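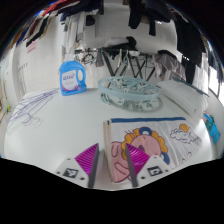

Figure 4a. Laundry table with a round clip hanger at the centre, a detergent bottle to its left and thin wire hangers at the left side.

4.2 Items at rest on the laundry table

The table differs from the other surfaces in the survey in that it has no fixed purpose. Residents named the sink, the machine and the drying rail by what is done there, whereas the table was named by what is on it. Of the 1,107 item records collected across the 272 dwellings, those made at the table were the hardest to code, and the first version of the coding sheet was revised in July for this reason.

We separate three classes. Supplies are consumed in washing (detergent, softener, stain remover). Hanging aids carry garments during drying and are used again. Textiles and covers include folded cloths, pouches, sheets and bags, whether or not they are to be washed. Where an item could belong to two classes, the coder recorded the class suggested by its position and marked the entry as uncertain. Bogdan and Moldovan coded all records independently, and Tănase settled the disagreements.

Hanging aids gave the most trouble. A clip hanger laid flat takes up far more of the table than its weight or frequency of use would suggest, and it cannot be stacked without the clips catching. Wire hangers tangle at the hooks and are usually moved as a bundle. Both types were recorded by the area they cover. A loose pile was entered as a single record regardless of how many hangers it contained.
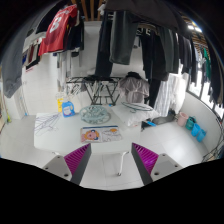 Figure 4b. Table below rows of hanging clothes. A zip pouch lies near the front edge; a white plastic bag or wrapped bundle covers the right rear part.

Plastic bags and wrappings were at first excluded as packaging. This proved unsound, as a bag on the table may cover as much surface as any textile and often supports other items. They are now coded with textiles and covers, and anything resting on them is given a secondary position code, "on cover". The code does not record whether the bag is empty or full.

Overhang is measured from the table edge to the furthest point of the item at table height. The rule is simple for rigid objects and less so for soft ones, which change outline whenever they are touched. In Figure 4b the folds of the white plastic extend past the right edge, and a second view of the same table has the crumpled right end hanging beyond it, with a dark green hanger lying across the plastic. The hanger is a hanging aid coded "on cover", and only the plastic is entered as overhanging. 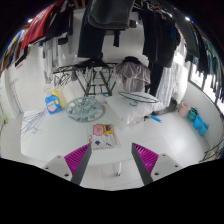
Visibility limits the records made from a single standing position. Tall supplies placed towards the back hide one another, and labels can seldom be read at the distance used. The yellow bottle directly behind the blue detergent bottle is a case in point, being only partly in view, and it was coded as a supply of unknown type. Small items at the back edge were retained even when they could not be identified. Leclerc has suggested a second standing position at the short end of the table, and this has been added to the protocol for the Merton dwellings.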